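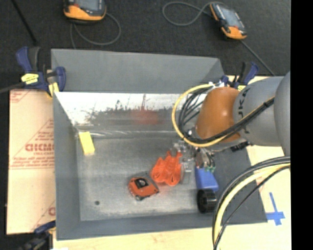

Totville Parish Registers: Transcribed Burials

Version 2, released Jul 6, 2019

Contents

The dataset holds 1,044 burial entries transcribed from the registers of Totville parish. Entries are stored in a single comma-separated file, burials.csv, encoded as UTF-8. Each row is one burial.

Fields

entry_id: integer, unique, not reused between versions
page: page number as written in the register
surname, forename: spelling kept as in the source
age: years; infants under one year are entered as 0
abode: farm or street name, blank if not given
buried: date of burial, year first
note: free text from the margin

Source and method

Mared Rowlands keyed the entries from microfilm. Oddur Brøndum checked each row against the film and marked doubtful readings with a question mark in square brackets. Abbreviated forenames were not expanded. Latin notes were left in Latin.

Known problems

53 rows have no age. Page 8 is torn at the foot and the last entry on it is incomplete. The abode Brarkel also appears as Brarkell and Brarkle; no standard form has been applied. The surname Vigfúsdóttir loses its accents if the file is opened with the wrong encoding.

Changes from version 1

Duplicate rows removed. Dates moved from text to a fixed format. The column "place" renamed "abode".

Use

Free to copy with credit to the transcribers. Corrections should quote the entry_id and the page. The next set of corrections will be merged in March.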